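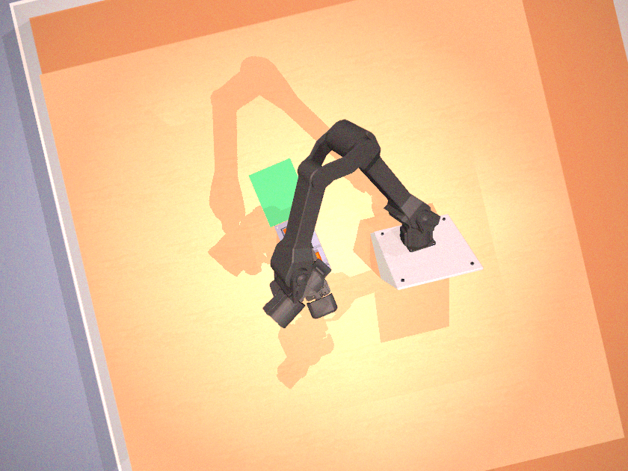 Render, light orange wooden tabletop, darker along the top and right.

Threads > Kwaku Issahaku > Timber finishes
Latest Replies Media Saved
Print | E-mail

3 Aug 2022

1/ Notes on oiling a table, as several of you asked after the last thread. This covers hard wax oil on bare softwood or hardwood. Varnish is a separate job with separate problems.

2/ Most poor finishes I get asked to look at are a sanding fault. People go too fine. Past 180 grit the surface closes up and the oil sits on top. Stop at 150 for a dining table.

3/ Vacuum, then wipe with a barely damp cloth. The grain will lift. Let it dry overnight and knock it back by hand with the same grit, along the grain, very light pressure.

4/ Quantity. Our dining table took 300 ml for 2 coats and I wiped a fair bit of that off again. If the tin is emptying faster than you expected, you are leaving too much on.

5/ Wipe off all excess after 11 minutes. The Drimska tin says longer. In a warm room I find it drags by then - your room may differ, so try it on the underside first.

6/ Colour. Any oil with linseed in it will darken pine and push it towards orange, and daylight carries on the work. Leave a fruit bowl in one place from January and by summer you have a pale ring. Move things.

7/ Oliwia Nowakowski asked whether the white-tinted Kasura stops this. It slows it. You still get a shift, starting from a paler point.

8/ Rags. Lay them flat outside to dry, or put them in a lidded metal tin of water. Oily rags in a heap can catch fire with no flame near them.

9/ Full cure takes weeks. Blot spills, no wet cloths left standing, no hot pans. Recoat when water stops beading - on ours that is once a year at the end where we eat.

Print | E-mail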